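Sokness Shared Workshop
Home Robotics Build, Handout 5: Gripping Cloth
January 31, 2026

Before you start
Your arm should already move through the joint test from Handout 4 without stopping. If it still faults at the elbow, fix that first. The spare Vivinik servo boards are in the drawer under the drill press. Sign one out if you take it.

Why cloth is harder than blocks
A block has the same shape each time you reach for it. A sleeve does not. It folds, slides and hides its own edge, so a position saved on one run is often wrong on the next. The controller also gets very little force reading from thin fabric — two layers of shirt and no shirt at all can look almost alike in the current log.

Setting the fingers
1. Power off and check that both fingertips meet along their full width. A gap at one side will let fabric slip.
2. Tighten the finger screws by hand, then a quarter turn more.
3. Power on and open Pinent. Set the close speed to 100 and the current limit to 272.
4. Close the gripper on nothing and write down the encoder value. On the workshop arm, Stan, it reads 1381. Yours will differ.
5. Save that value as "closed empty." The program compares every later grip against it.

Choosing a grip point
Look for places where the cloth is thicker or already raised. Seams, hems and cuffs work well. The flat middle of a shirt is the worst place to begin, as the tips tend to skate over it. Approach slowly and stop before the tips press hard into the surface underneath. 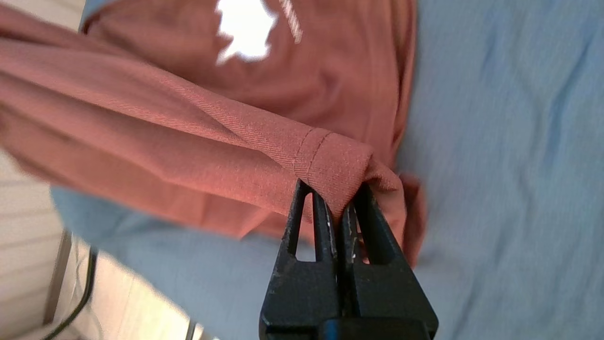

Figure 1. Wrist view of a cuff grip. The fabric is bunched between the fingertips, close to the stitched seam.

If the grip reads as empty when cloth is in the fingers, raise the current limit in small steps and repeat. Do not change the close speed at the same time.

For next session
Bring your encoder log and one long-sleeved garment with no zipper. We will start on folding the sleeve across the body, so read the section on two-point paths in the December notes.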